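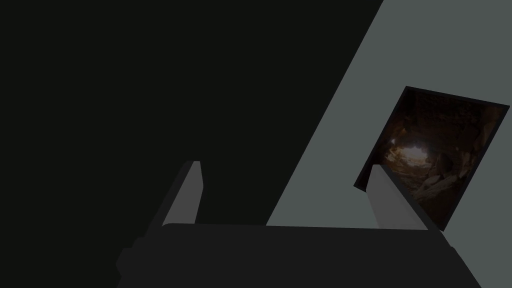 Home Kitchen Workshop Storage Equipment Ask a question

Planning for a household robot: what to measure, what to cost, what to leave until later

By Zlata Didenko
January

The price on the quotation covers the machine. It seldom covers the room. Most of the money wasted on a first household robot goes on parts bought before anyone had measured the jobs, and the tips below are set out in the order in which the decisions have to be made. They apply to a single arm clamped to a workbench as well as to a two-armed machine that moves about on the floor.

Start with a job list

Write down each job as an object, a starting place and a finishing place. "Tidy the table" can't be priced. "Move a mug from the table to the shelf beside the sink" can. Keep the first list short. Mine had 11 jobs on it, and two were struck off as soon as I had a tape measure in my hand.

Against each job, note:

- the weight of the object when full
- the narrowest place where it can be held
- the height of the surface it stands on
- the height of the surface it goes to
- what else is usually in the way

Weigh things on kitchen scales. A full saucepan is much heavier than people guess, and the payload in a brochure is often given with the arm close to its body. Ask for the figure at full reach, with the gripper fitted. The gripper's own weight comes off the total.

Gripper opening

Two plain fingers will deal with a large share of household objects, and they are the cheapest kind to replace. Ask for the opening measured at the fingertips, and ask again for the closed gap. Some grippers don't close fully, which rules out paper, cards and thin cloth.

Measure the object across the faces the fingers will touch. Add clearance on both sides for approach. If the object stands close to a wall, the outer width of the fingers matters as much as the gap between them, and this number is often missing from the data sheet. Have it confirmed in writing.

Smooth fingers slip on glazed crockery. Soft pads are a consumable and belong under running costs. Order a second set with the gripper, as postage on small parts can exceed the price of the parts.

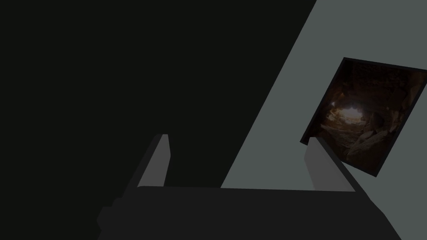 Simulated view over the gripper body, fingers apart. The framed picture lies partly behind the right-hand finger.

What the wrist view will and won't show

If you are paying extra for a camera near the gripper, check the view in software before you order. The body and fingers take up part of it permanently. Objects low down and close in can be hidden altogether, and a second camera higher up may be needed. Budget for the mount and the cable as well as for the camera.

Dark areas are a separate problem. Where a dark surface fills much of the view, there is little for the software to measure against. Lighting is cheaper than a better camera, so price a lamp first. Glazed pictures and mirrors throw reflections once a lamp is added. Move them or change the angle of the lamp.

Try the room in simulation

A simulated room costs time and very little else. I used Zenach to lay out mine. Any package will do if it lets you set the size of the room, place furniture and load a model of the arm you intend to buy. Get the model from the seller. A generic arm with the wrong forearm length will give you answers that look right and are wrong.

Put clutter in. An arm that reaches every part of a bare table may be awkward once there are plates and boxes on it. Place the items where they are left in daily use, including the ones near the front edge. Then run the job list in order and mark each job as reached, reached with difficulty or not reached. Save the layout under a new name each time you move the furniture.

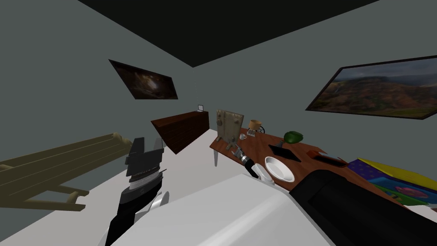 Reach, tables and floor space

Measure from the robot's shoulder to the far edge of the table. Then measure to the far corners, which are further than they look. A table against a wall can be approached from fewer sides, and anything at the back has to be reached over everything at the front. Turning the table costs nothing and should be tried before a longer arm is considered.

Two arms need elbow room. Mark the outline of the base on the floor with tape, then mark the width with both arms held out. Long pieces of furniture that stick into the room take up turning space, and so do open doors and drawers. Check door thresholds and the edges of rugs if the base has wheels.

A single item should not decide the specification. If one box on a high shelf calls for the next size of arm, move the box.

Drawing up the budget

Divide the sheet into bought once, bought again and possibly never. My own ceiling was £1000 for everything other than the arm, and the heads were these:

Bought once: mounting plate, camera bracket, lamp, mains switch within reach, floor fixings.

Bought again: finger pads, cable ties, cleaning cloths, replacement cable for the wrist.

Possibly never: second gripper, longer forearm, wheeled base, extended cover.

Get the possibly-never items priced all the same. Ask whether they can be fitted at home or have to go back to the works. The Ciketa arm I chose takes a second gripper without tools. The Flores gripper I compared it with needed an adaptor plate, quoted separately.

Delivery and returns

Cleltudach quoted 14 days for delivery and a shorter period for returns. The returns period began on the day of dispatch. Read that clause before choosing a delivery date, and don't accept the crate until the bench, socket and fixings are ready. Keep the packing. Most returns are refused without it, and the foam is cut to shape.

On arrival, check the serial number against the invoice, then measure the fingertip opening yourself. Run the arm with nothing in the gripper first, at the lowest speed setting. Follow with the lightest object on the job list. Crockery can wait until the plastic cups have been moved to and fro for a week.

Comments (14) Shares (11)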